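바늘 자세 추정 노드를 붙이고 봉합 한 땀의 상태 기계를 돌리는 순서를 적는다. 양팔 제어기와 고정 내시경 카메라가 이미 살아 있고, 두 팔의 관절 값과 영상이 같은 시계로 기록된다고 가정한다. 시계가 맞지 않으면 1단계 이전에 그것부터 고쳐야 한다.

마지막 수정: 1월 2일

# Mernari에서 바늘 추적과 한 땀 계획 돌리기

## 준비물

- Mernari 작업 공간(빌드가 끝난 상태)
- Hurnivano 계획기, 같은 브랜치에서 빌드한 것
- 카메라 내부 파라미터 파일
- 두 팔 각각의 손-눈 보정 결과
- 사용할 바늘의 반지름과 호의 각도

바늘 치수는 포장에 적힌 값을 믿지 말고 직접 잰다. 추정기는 바늘을 평면 위의 원호로 보기 때문에 반지름이 틀리면 깊이 방향 오차로 바로 넘어간다. 여기서는 호가 180도인 바늘을 기준으로 쓴다. 다른 각도의 바늘을 쓰면 아래 설정의 `arc_deg`만 바꾸면 된다.

## 1. 좌표계 확인

기준 좌표계는 카메라다. 로봇 베이스를 기준으로 삼으면 보정 오차가 팔마다 따로 들어가서, 한쪽 팔이 바늘을 놓고 다른 쪽 팔이 받는 순간에 위치가 튄다. 카메라를 기준으로 두면 적어도 두 팔이 같은 바늘을 같은 곳에서 본다.

```
mernari frames check --root camera --arms left,right
```

출력에 `stale`이 하나라도 있으면 변환을 발행하는 노드가 멈춘 것이다. 다시 띄우고 확인한다. 여기까지는 팔에 전원이 들어가지 않아도 된다.

보정이 쓸 만한지는 도구 끝을 영상에 겹쳐 보면 안다. 팔을 작업 영역의 네 귀퉁이와 가운데로 한 번씩 옮기고, 투영된 점이 집게 끝 위에 얹히는지 본다. 가운데는 맞는데 귀퉁이에서 밀리면 렌즈 왜곡 계수가 문제다. 전체가 같은 방향으로 밀리면 손-눈 보정을 다시 한다.

## 2. 분할 모델 띄우기

분할 모델은 화소마다 클래스를 낸다. 클래스는 바늘, 실, 기구, 절개선, 배경이다.

```
mernari seg start --model msimang-small --rate 11
```

Msimang 가중치는 작은 것으로 시작한다. 큰 모델은 경계가 더 깔끔하지만 지연이 길어서 폐루프로 돌릴 때 오히려 손해를 봤다. 초당 11프레임이면 아래에서 쓰는 속도 제한 안에서 충분하다.

처음 띄운 뒤 볼 것은 두 가지다. 하나는 실과 바늘이 서로 바뀌는지다. 둘 다 가늘고 어두우면 모델이 헷갈리기 쉽고, 특히 실이 바늘 꼬리 쪽에 붙어 있을 때 원호가 실을 따라 늘어난다. 다른 하나는 금속 반사다. 기구 손목의 밝은 반사가 배경으로 빠지면 가림 영역 계산이 틀어진다. 노출을 한 단계 낮추면 대체로 나아진다. 자동 노출은 반드시 끈다. 팔이 들어오고 나갈 때마다 전체 밝기가 바뀌어서 분할 결과가 흔들린다.

## 3. 바늘 자세 추정

추정기는 입자 필터다. 매 프레임 바늘 화소에 원호를 투영해 맞추고, 바늘이 집게에 물려 있는 동안에는 팔의 기구학을 운동 모델로 쓴다.

```yaml
needle:
 arc_deg: 180
 radius_mm: 7
 min_visible_ratio: 0.3
 reinit_after_frames: 5
grasp:
 holder: auto
 slip_model: rotate_only
```

`min_visible_ratio`는 호가 얼마나 보여야 관측을 받아들일지를 정한다. 바늘이 조직에 들어가면 보이는 부분이 줄어드는데, 이 값을 높게 잡으면 찌르는 내내 관측이 버려지고 기구학만으로 간다. 낮게 잡으면 짧은 조각에 엉뚱한 원호가 맞는다. 0.3은 우리 조명에서 나온 값이므로 각자 다시 찾아야 한다.

`reinit_after_frames`는 관측이 연속으로 버려졌을 때 입자를 다시 뿌리는 기준이다. 찌르는 중에는 이 기능이 꺼진다. 조직 안에서 다시 초기화하면 끝과 꼬리가 뒤집힌 해로 수렴하는 일이 있었다.

`slip_model: rotate_only`는 바늘이 집게 안에서 도는 것만 허용한다. 미끄러짐까지 풀어 주면 자유도가 늘어서 입자 수를 같이 올려야 한다.

## 4. 한 땀의 상태 기계

Hurnivano는 한 땀을 다음 순서로 나눈다.

1. `APPROACH`: 바늘 끝을 진입점 위로 옮긴다.
2. `BITE`: 바늘 중심을 축으로 손목을 돌려 찌른다.
3. `HANDOFF_READY`: 받을 팔을 절개선 옆에 대기시킨다.
4. `REGRASP`: 받을 팔이 나온 끝을 잡고, 그다음에 놓는 팔이 연다.
5. `PULL`: 실을 당긴다.

`BITE`에서 중요한 것은 회전 중심이다. 집게 끝이 아니라 원호의 중심을 돌려야 조직이 찢기지 않는다. 추정된 중심이 한 프레임 사이에 크게 움직이면 계획기는 멈추고 `center_jump`를 낸다. 이 경고를 끄지 말 것. 대부분은 분할이 실을 바늘로 본 경우다.

대기 자세도 설정 대상이다. 받을 팔이 너무 멀면 `REGRASP`까지 시간이 걸리고, 너무 가까우면 카메라에서 바늘 끝을 가린다. 계획기에는 가림 비용 항이 있어서, 카메라에서 바늘로 이어지는 시선 안에 기구가 들어오면 벌점을 준다. 실은 가림 비용에 넣지 않고 충돌 비용에만 넣는다.

```
hurnivano run one_throw --dry --start BITE --log throw.bag
```

`--dry`는 팔에 명령을 보내지 않고 경로만 계산한다. 경로가 영상 위에 그려지므로 진입점과 출구점이 절개선의 양쪽에 있는지 확인한 다음에 실제로 돌린다.

## 5. 단계별로 멈춰 보기

처음에는 상태마다 멈추게 해 둔다.

```
hurnivano run one_throw --step
```

바늘이 절개부 조직에 일부 들어간 채로 멈추고, 아래쪽 팔의 검은 집게 끝이 바늘을 물고, 오른쪽 팔은 빈 집게를 닫은 채 절개선 위쪽에 떠 있는 상태에서 추정값을 읽는다.
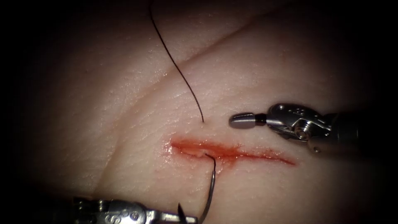 Annatjie Ngcobo는 이 지점에서 화면에 겹친 원호만 보고 넘어가면 안 된다고 했다. 원호가 영상에서 잘 맞아도 깊이가 틀릴 수 있으니 입자의 분산을 축별로 찍어 보고, 카메라 축 방향 분산이 나머지보다 눈에 띄게 크면 `REGRASP`로 보내지 말라는 것이다. 그 뒤로 기본 출력에 축별 분산을 넣었다.

```
mernari needle status --cov axes
```

분산이 크면 바늘을 움직이기 전에 받을 팔의 위치부터 바꿔 본다. 가림이 줄면서 값이 내려가는 경우가 많다. 그래도 그대로면 `BITE`를 되감는다. 되감기는 찌른 궤적을 거꾸로 따라가며, 이때도 회전 중심은 원호의 중심이다.

## 자주 나오는 오류

**`center_jump`가 계속 난다.** 분할 결과를 저장해 실 쪽 화소를 본다. 실이 바늘로 분류되어 있으면 실 클래스의 가중치를 올려 다시 학습한다.

**`holder: auto`가 엉뚱한 팔을 고른다.** 자동 판정은 집게 각도와 바늘까지의 거리를 같이 쓴다. 빈 집게를 완전히 닫아 두면 무언가를 얇게 문 것과 각도가 비슷해진다. 거리 기준을 줄이거나 `holder: left`처럼 직접 지정한다.

**건식 실행은 되는데 실제 실행이 시작되지 않는다.** Fletthorpe 안전 노드가 속도 제한을 받지 못한 것이다. 두 팔의 제한 파일이 모두 읽혔는지 로그에서 찾는다.

**로그 재생에서 원호가 늦게 따라온다.** 재생 시계를 쓰지 않고 있다. `--use-log-time`을 붙인다.

여러 땀을 이어서 돌리는 설정은 `throws.yaml`에 따로 있고, 한 땀이 `PULL`까지 멈춤 없이 끝난 다음에 켠다.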